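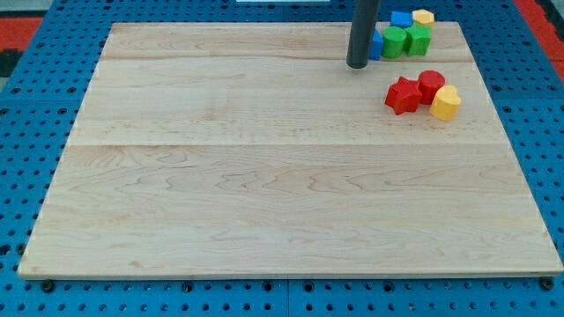
Questions we get about the wooden boards and shape blocks

Is the board finished with anything?
Yes, every Lulach board gets two coats of plain food-safe oil before it leaves us. It will look a little thirsty after a year or so of little hands, and you're welcome to rub in more whenever you like. The pale colour does deepen to honey over time, and we think it's lovely.

Why doesn't the grain on mine match the one on your page?
Each board is glued up from separate planks, so you may get wild, wavy figure on one and hardly any on its neighbour. We can't match a particular pattern, I'm afraid, but if you'd really rather have a quieter one, pop a note in with your order and we'll have a look through the pile.

How do I wash the blocks?
Warm water and a bit of dish soap, then leave them on a tea towel. Please don't put the board in the sink with them! A damp cloth is plenty for the wood.

What age are they for?
Children 3 and up. Younger brothers and sisters will want a turn, of course – just sit down with them while they have it.

We've lost the green hexagon. Can we buy one?
You can. Single blocks in any shape or colour are $3 each, and postage is the same whether you need one or a handful, so do check under the couch first.

Do you sell to childcare centres?
We do, and happily. Orders over $160 go out with free postage, usually within 11 days.

Last updated March 4, 2009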